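05/05/2025
Stamping cell, two-arm setup. Press controller, plus overlap in the planner.

Good day for the press controller! The old version drove to a fixed height above the table and hoped, so any curl in the paper gave us either a ghost print or a big smear. The new one (branch podlow-press) stops trusting height at all. It comes down slowly, watches the wrist force estimate, and when it sees contact it switches to holding a force for 200 ms, then lifts straight up before it's allowed to move sideways. That last bit was Rostam Soltani's idea and I wish I'd listened in the winter. Most of the smearing in the old logs is lateral motion while the filter is still settling.

Contact threshold is in config now (press.contact_n), default 5. Don't go lower, the estimate wobbles when the elbow is folded in tight and you get contact in thin air.

Planner: Amini used to lock the whole table for whichever arm was working. Now each arm reserves a swept volume and the other one can park inside the leftover space, gripper open, ready to go. Replanning is quick enough that I've stopped noticing it, which makes me very happy.

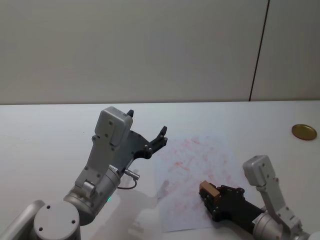

Both arms over the paper, and a wrist camera view with the gripper open. 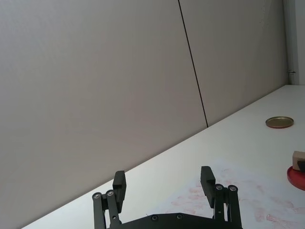
Segmentation next. Pale red ink on white paper on a white table is about the meanest thing we could have picked, and I'm enjoying it. Flaketti's default edge detector finds the wall seam every single time and the paper hardly ever. What works better: take the saturation channel, blur it hard, grab the ink as one fuzzy blob and grow outward to the faint gray border. It won't give a clean outline but it gives a center and a rough angle, and the press planner only needs those. I ran it over 934 saved frames and the misses were nearly all ones where a gripper hid a corner. So the fix is to merge the head view and the wrist view before fitting, not after. Started on that, the timestamps don't line up yet.

Also found: the calibration loader in Cusex silently falls back to the July file if the new one has a bad header. No warning, nothing. I lost over 2 hours to that. It throws now. If your scripts suddenly complain, that's why, and please fix the header instead of catching the exception.

Still open:
- merge views before the fit (me)
- force hold drifts a little on long presses, check the bias reset
- shiny lids confuse the depth filter, mask them or raise the confidence cutoff
- unit test for the loader, with a broken header on purpose

Leaving the planner build on the bench machine overnight with logging on.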